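Zillelov Checkerboard Table Mat
by Boltlow

We have been selling mats of one kind or another for a good while now, and the Zillelov is the one customers write to us about most (usually to ask whether they can have a second one for the other bench!). It's a flat mat in plain black and white squares, with a square marker printed inside each white one, and every mat in the range is checked on the cutting table before it gets rolled up and sent out to you.

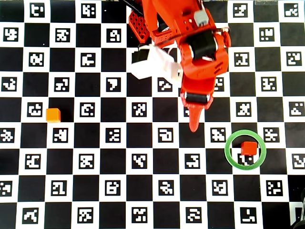

It comes in two sizes, the 300 mm and the 500 mm, and if you're torn between them we'd gently nudge you toward the larger, as small things like cubes and blocks soon want more room than you'd think. The markers differ from one to the next, so do please lay the mat the way you mean to keep it, and make a note of which corner is which.

Unroll it face up and let it rest overnight under a few heavy books. Wipe with a soft cloth and a little soapy water, and keep it out of strong sun.

The 500 mm mat weighs 357 g and ships in a cardboard tube. Matching corner weights from Charvát are sold separately under part number 51, and they fit our older Zellent mats as well.

Orders placed by noon on Friday go out the same day.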